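Gripper swap checklist, rack server pull task - my comments filled in
Cell: Prunbridge sim, Gorkine arm
Filled in by: me, checked by Abelardo Quiroga
Month: August

I did this one for the Flolex two-finger, which we're trying against the Ibarra gripper we've had on the arm all spring. Same checklist as last time, same order, and I've put comments under anything I didn't just tick and move on from. Sorry in advance for the length, I had coffee.

1. Model and controller settings

1.1 Gripper model loaded, correct mass entered - OK
Comment: I had the Ibarra mass in there for the first 3 runs. Threw them out and started over. Please, please check this before you hit go!

1.2 Controller rate set to 500 Hz - OK

1.3 Force limit set before first contact - OK
Comment: The Flolex config file comes up with no limit at all if you leave the field blank. I don't love that. I've asked for a default.

2. Approach and alignment

2.1 Clear path from home pose to rack - OK

2.2 Wrist level with target before fingers close - OK, see comment

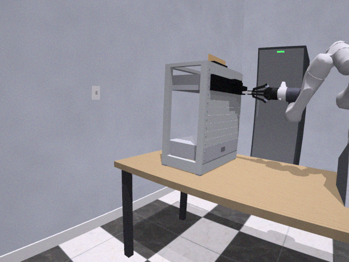 Wrist angle was my big worry with the Flolex, because its linkages stick out farther than the Ibarra's and I figured they'd bump something on the way in. I ran the approach slow the first few times and watched the clearance number like a hawk. Lining up on the black unit in the top slot is nicer than I expected, with the fingers coming in one over the other and plenty of panel left below them. I'd still keep the slow approach for anyone new to the cell.

2.3 Collision checking on for table and rack - OK
Comment: Also turn it on for the tall cabinet in back. It was off in the file I inherited, and the elbow goes over that way more than you'd think.

3. Grip and hold

3.1 Fingers close evenly - OK

3.2 No slip reported during hold - NOT OK on first pass, OK on second
Comment: Slip flag came up on run 309. I lowered the closing speed, left the force alone, and didn't see it again up to run 456, where I quit for lunch. The Ibarra never needed that, to be fair to it. It also takes forever to close.
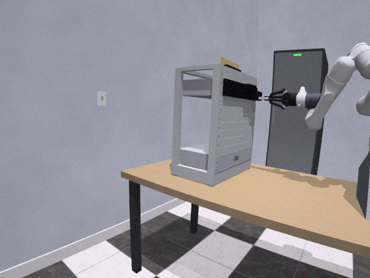
Flolex at the unit, upper slot, side camera.

3.3 Force reading steady while unit is partly out - OK
Comment: A little wobble in the plot right when the arm changes direction. Both grippers do it, so I'm blaming the controller gains and not the fingers. Somebody with more patience than me can tune those.

3.4 Emergency stop holds grip, doesn't drop it - OK
Comment: Tested it twice. Holds. The Ibarra profile opens on stop unless you change the flag, so if you swap back, CHANGE THE FLAG. 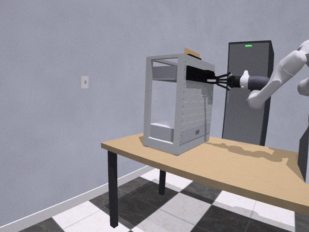 Abelardo read this section over and wants the stop test done with the arm moving as well as parked, since he doesn't trust a result you only get standing still. He also asked that we write down which profile was loaded each time, because the two file names differ by one letter. Fair on both counts. I've added a line for the profile name and I'll do the moving test next round - leaving 3.4 as OK for now with that note attached.

4. Release and retreat

4.1 Fingers open fully before arm moves off - OK
Comment: There's a short wait built in. I tried taking it out to save time and put it right back.

4.2 Retreat is clear of the rack before the wrist turns - OK
Comment: I like to end with the gripper pointing down and nothing in it, off to the side of the unit. Easy to check at a glance and the next run starts from a sane place.

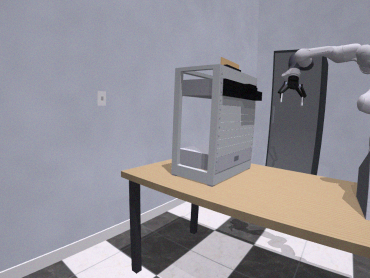 5. Sign-off and leftovers

5.1 Logs saved with gripper name in the folder - OK

5.2 Open items listed - OK
Comment: Moving stop test (3.4), blank force field (1.3), gains (3.3). My vote so far is the Flolex for this task, slower closing speed and all, but I want to see it on the lower slots before we pull the Ibarra for good.

5.3 Second reader initials - AQ, pending the moving test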